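Courses > Public Integrity > Textbook > Chapter 4

Chapter 4
Bribes Paid Through Middlemen

Most large bribes do not pass straight from a company to an official. They move through an agent, a consultant or a supplier who sends an invoice for work that was never done. This chapter follows one such case, the Corncombe water contract, from the first bid to the trial in Toledo.

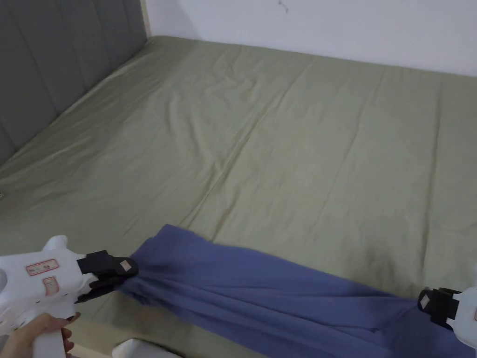
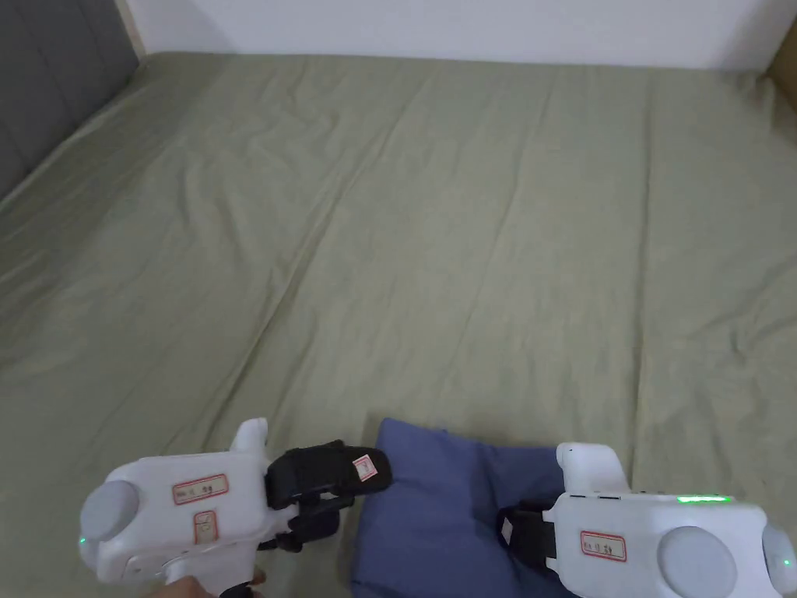 Department of Public Law and Administration

Oretti, a pipe maker, hired a small firm named Skallwood to "advise" on the bid. Skallwood sent 43 invoices, each payable in 60 days. Investigators later read some 500 pages of bank records to trace the money.

As you read, keep two questions apart – who paid, and who knew. Section 4.1 sets out the law on agents.

Contact the department | Copyright 2026 | Back to top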